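FOR IMMEDIATE RELEASE
25 March 2025

Skuvstead invites households to sort their jewellery before the spring move

TUNBRIDGE – Skuvstead, a home organizing service for people who are moving or making their home smaller, today opened bookings for its new Jewellery Hour. It is a home visit in which an organizer and a client go through bracelets, rings and other small pieces together, and decide what to keep, what to repair and what to give to another person.

The service was tried first with 27 households in Tunbridge and the nearby district of Uneck. In 19 of them, the client found at least one piece which she or he had believed was lost.

"People call us about the wardrobe or the garage," said Olga Olivares, founder of Skuvstead. "Then we come to the bedroom and there is a small box, and the box is the thing they are worried about. They don't know what is in it any more. We wanted to give this box its own hour."

The visit takes place in the bedroom, on a made bed. A bed is wide, it is soft if something falls, and most clients have one free in the daytime. Pieces are taken out of their boxes and pouches and laid on the cover with space between them, so the client can see them all at the same time.
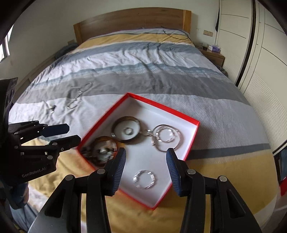 Bracelets and rings in a red-rimmed tray with a white interior.

Many clients keep their jewellery in a gift box that came with some other present. Skuvstead does not ask anybody to buy a special case. A shallow box with a light-coloured inside is good enough for most collections, and a small ring is easy to notice on a white bottom. The organizer advises only that chains should be closed before they are put away, and that heavy bangles should not lie on top of fine links.

Vimala Pinto, who leads the home visits, said that the slow part is usually the bracelets. "They hook into each other. One clasp goes through one hoop and then you have a knot of four pieces. I ask the client to open it with me, on the cover, and we don't pull. Sometimes we speak about the person who gave it, and this also takes time, but I don't hurry."

After everything is laid out, the pieces are put into groups. Skuvstead uses groups by how often a piece is worn and not by its price. The organizers do not value jewellery and do not buy it. Clients who wish to repair a clasp or change the size of a ring receive the address of the Savchuk workshop in Uneck, where jeweller Illia Demchenko offers a first look without charge to Skuvstead clients until September.

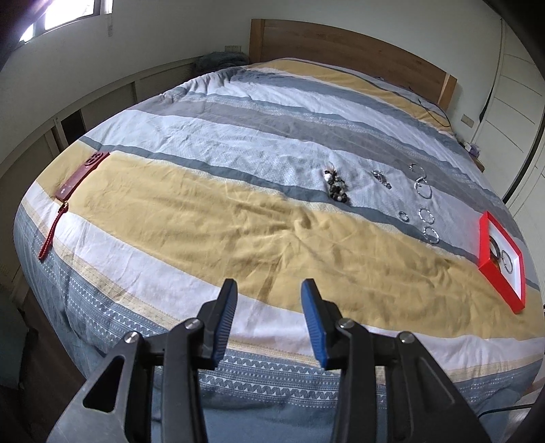
Bangles, bracelets and a red wallet laid out on a striped duvet, with the open red box near them.

The company also gives each client a printed sheet with simple advice for the colour and finish of metal pieces: wipe them with a soft dry cloth, keep them away from the bathroom, and put silver in a closed bag if it will not be worn for a season. The sheet was written by Marta Skoryk and is available in English, French and Spanish. Over 2,000 copies were printed for the start of the service, and they can be picked up at the Skuvstead office even without a booking.

Nahuel Cabral, who took part in the trial with his mother, said they finished with one box for her and one small bag for his sister. "My mother wears her bangles again now. Before, she had to look for them each time, and so she did not wear them."

The Jewellery Hour can be booked alone or together with a full bedroom visit. Clients are asked to have a clean cover on the bed, a good light in the room and any empty boxes they would like to use again. Evening visits are possible on request.

About Skuvstead
Skuvstead helps households in Tunbridge and Uneck to sort, pack and settle their belongings. The company works in homes of all sizes and also prepares rooms for visiting family.

Media contact
Marta Skoryk, Communications, Skuvstead, Tunbridge
Interviews with Olga Olivares and Vimala Pinto can be arranged on request.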